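About Us

Fledlow Lab. Small robotics group, second floor of the Bustamante building. We teach two-handed robots to do housework, mostly the cloth part of housework, which is the part robots are bad at.

Started by Leire Garrido and Unai Manzano after they both got tired of demos with wooden blocks. Blocks stay where you put them. Shirts don't.

What we work on

Clothes care. Folding, flattening, lint rolling, hanging up. Also sorting the junk that ends up on the same table. Our main method is called Isisham and it is pretty simple to explain: a person drives the robot through a task, we record what the head camera sees and what the hands do, and then the policy learns from it. The twist is in how we cut the recordings up. Most people cut by time. We cut by contact, meaning a new piece starts whenever a finger touches something or lets go. Shorter pieces, easier to learn, and the robot can pick up again at the last contact if it loses its grip.

Olaia Aranda wrote the cutting code. Valeriano Villanueva rewrote it. They still share a desk.

Where we are with it

Isisham was trained on 2,000 recorded runs. In our last test round, closed 8th August, it finished 173 tasks start to finish without a person stepping in. Failures were mostly sleeves. A bunched sleeve looks like a lot of other things to a camera, and the policy would sometimes grab the body of the shirt instead and drag the whole thing sideways. Dark fabric with a small print is worse then plain white, we think, but have not tested that properly yet.

Lint rolling came out better than we expected. The handle is an easy grab. The hard bit is pressure, too light and nothing sticks, too heavy and the shirt travels with the roller.

We leave clutter on the table on purpose. A policy that only works on a clean table is not much use in a home, so runs get a stapler, a notepad, a coaster, a water bottle on its side, whatever is close by. The polka dot shirt with the roller lying on it is a typical layout.
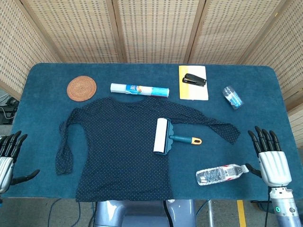
How we work

Two robots, two shifts. Morning is recording, afternoon is testing. Everybody drives, including Unai, who is slow at it. Fulgencio Pastor keeps the hardware running and decides when a hand is too worn to use. Please don't argue with him about it.

Every run gets kept, bad ones too. Bad ones are labeled by hand with what went wrong (missed grab, dropped, wrong item, other). "Other" is getting too big and we know.

Zivach

Our second project, newer. Same idea but the robot decides by itself when to ask for help. It stops, holds still, and a driver takes over for a few seconds. Still early, no numbers to show. Write-up planned for October.

Working with us

We take students for one term at a time, longer if it goes well. You don't need robot experience. Some Python, patience, and being OK with handling laundry for hours. Send a short note on what you'd like to do and when you could start, no cover letter neccesary.

Old clothes are welcome too, any size. Buttons, zippers and hoods especially, we are short on those. Leave them at the front desk with our name on the bag.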